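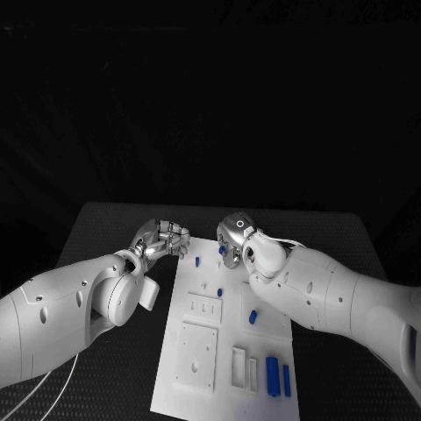

Peg board results: does the second hand earn its keep?

wkoo_lab
Ran our insertion policy on the white board with the blue parts. 700 demos, both arms, same dark mat and backdrop for every run. Swapping plain cloning for the Wernberg re-grasp trick cut failed insertions to 13 out of 410. Write-up goes out in October. Tear it apart, I'd like to hear it from you before I hear it from reviewers.
Woo-jin Koo

slotfiller
Nice number. The left hand is hanging over the corner of the board with its fingers curled, holding nothing. You trained two arms so one could supervise?

wkoo_lab
It steadies the board on the square plate task. On the pegs, yes, it's management.

grumbleservo
Not convinced. Black cloth behind, dark gray mat under, white board, blue parts. My nephew could segment that with a crayon. Try it on a messy bench and then tell me about 13.

belo_bound
Disagree. The paper is about grasp recovery, so who cares how easy the vision is? Look at how small those pegs are. And there's a tiny white one sitting on a white board, so it isn't all charity.

grumbleservo
Fine, I missed the white one. So did your camera, I bet.

wkoo_lab
It did, a lot. Most of the 13.

slotfiller
Please put that in the abstract.

Related threads
Onyshchenko baseline won't reproduce
Prulline hand: finger cable routing
Do 2672 demos beat 700 good ones?
Belo gripper pads, where to buy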